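Hand-Held Capture Hardware > Purchasing and Evaluation

Topic: Cluramow two-hand gripper kit, lease or buy before the August budget cutoff

procurement_eastlab wrote:

Our department is preparing a purchase request for a hand-held gripper kit for recording manipulation demonstrations. The candidate at the top of our list is the Cluramow kit, in the two-hand configuration, supplied in our region by Ziltodier. The seller offers it either as an outright purchase or as a twelve-month lease with calibration service included. I would be grateful for comments from any institution that has put the kit to regular use, in particular on the following points: operator fatigue, marker durability, handling of small tableware, and the quality of the service agreement. We have read the product sheet and do not need it repeated.

bench_admin_4 wrote:

We have held a Cluramow kit under the lease option since last year. Operator fatigue is a legitimate concern. Our internal rule limits continuous recording to 2 hours per operator, after which the kit passes to the next person on the roster. With that rule in place we have received no formal complaints. Before the rule, we received several, all concerning the wrists.

The service agreement has been satisfactory. Ziltodier collects the units, recalibrates them and returns them with a signed sheet. The turnaround is slower than the brochure suggests, and you should ask for a loan unit in writing.

tolvanen_rig wrote:

I must disagree with the previous post regarding the service agreement. Our unit was away for 2 weeks and no loan unit was provided, although the agreement refers to one. The wording is "subject to availability." Please read clause by clause before you sign. The hardware itself is sound.

procurement_eastlab wrote:

Thank you both. The clause has been forwarded to our contracts office. May I ask again about small tableware? Our protocol includes cups, spoons and saucers, and our principal concern is whether the fingertips can hold a thin spoon handle without rotation. The competing product, the Mustonen kit, has narrower fingers, and one of our reviewers considers that decisive.

kavine_eval wrote:

I write on behalf of the evaluation group at Kavine. We are assessing the kit type for a tabletop series and have completed the first part of the protocol, which is the cup-and-spoon task. The written report will be circulated at the end of August. In the meantime, the following pictures may assist with the question of finger size in relation to a small cup. 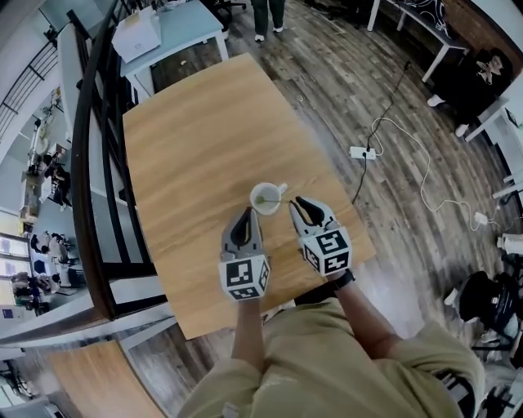
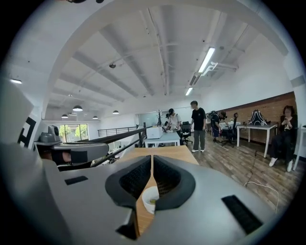
Same room, same session.
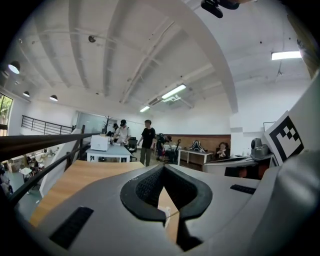 Our provisional findings are these. The soft pads conform well to curved ceramic, and operators required little instruction before they could lift a cup of this size by the wall. A thin spoon is more demanding. If the handle is taken at its end, it tends to turn between the pads; if it is taken lower, the grip is stable but the fingers come close to the rim. We have amended our instructions to require the lower grip and a slower approach. We regard this as a matter of training and would not reject the kit over it.

Marker condition should be checked at the start of each day. We wipe the printed faces with a dry cloth only. An earlier set was cleaned with a solvent, against our own instructions, and had to be replaced at our expense.

tolvanen_rig wrote:

With respect, I do not accept that spoon rotation is a matter of training. If the instructions must tell the operator where on the handle to grip, the resulting demonstrations are less varied than they would otherwise be, and a policy trained on them will inherit that. The Mustonen fingers hold a spoon at any point along the handle. We have used both.

kavine_eval wrote:

The objection is a fair one and will be recorded in the report. I would observe, however, that the narrower Mustonen fingers performed poorly in our hands on anything with a smooth, wide wall. Cups slipped. Our task list contains many more cups than spoons, and the weighting of the final score reflects this. An institution whose tasks consist mainly of cutlery could reasonably reach the opposite conclusion.

bench_admin_4 wrote:

Our experience is nearer to that of Kavine on cups and nearer to tolvanen_rig on spoons. We now keep spare pads of the softer grade for cutlery work. They wear faster. Ziltodier lists them as a consumable, so they are excluded from the lease, and we did not learn this until the first invoice.

On the subject of liquids: the manual permits work with open vessels but states that the grippers are not sealed. We fill cups to a low level and keep a towel at the station. Has any member received a clear statement from the supplier on whether spill damage is covered?

desk_seven wrote:

It is not covered. We asked in writing and the answer was a single line. Accidental liquid damage is excluded from both the lease and the purchase warranty, and an extended plan is available at additional cost. We declined the plan and substituted dry beads for liquid in our pouring tasks. The supervising faculty were not pleased with the substitution, and I understand why, but the budget did not allow otherwise.

kavine_eval wrote:

We would advise against beads if the work is intended to represent real table service. The appearance of a clear or lightly colored liquid in a white cup is one of the difficulties the recordings ought to contain.

desk_seven wrote:

The point is understood. It does not alter our budget.

procurement_eastlab wrote:

I have two further questions. First, several applicants for our operator positions are left-handed. Does the kit require any adjustment for them? Second, does the recording software accept a session in which only one gripper is used? Some of our tasks are single-handed, and the product sheet is silent.

bench_admin_4 wrote:

No adjustment is needed for left-handed operators. Each unit is assigned to a side in the software and the operator uses both. As to the second question, yes, but the setting is not obvious. It must be selected when the session is created and cannot be changed later. We lost one morning of single-hand recordings by overlooking this, and the support desk could not recover them.

tolvanen_rig wrote:

I confirm the above. I would add that the export is slow. A set of 100 episodes occupies our workstation for most of an afternoon, during which it is of little use for anything else. The Mustonen export is faster, although its file format required a converter that we had to write ourselves.

kavine_eval wrote:

Export time has not been a difficulty for us. We schedule it overnight. I accept that a group with a single workstation would see it differently.

One remark on the space in which the kit is used. The supplier recommends a plain background and a closed room. We consider this unnecessarily strict. An ordinary open office with people in it supplies variety in the background, and our tracking results have been acceptable under those conditions. Our principal rule concerns the table: the task objects should be within comfortable reach of both hands, and the operator should have clear standing room at the near edge.

desk_seven wrote:

Did you seek consent from the persons in the background? Our review board required a posted notice at each entrance and a signed form from anyone working on the same floor.

kavine_eval wrote:

Yes. Staff sign a form annually and visitors are informed at reception. I recommend that the original poster raise the matter with the relevant board early, as approval took us longer than delivery of the hardware.

procurement_eastlab wrote:

This has been most useful. As matters stand, we intend to request the twelve-month lease, with a written commitment on the loan unit and a separate budget line for pads. We will defer the question of the Mustonen kit until the cutlery portion of our protocol is funded. The draft request is dated 10 July 2022 and remains open to comment within our department.

tolvanen_rig wrote:

I continue to think that a side-by-side trial should come before any twelve-month commitment. Mustonen will lend a demonstration pair if the request arrives on letterhead. You may wish to ask before the draft is closed.

bench_admin_4 wrote:

Ziltodier will do likewise, although the demonstration pair we received had worn pads. Ask for new ones to be fitted before shipment.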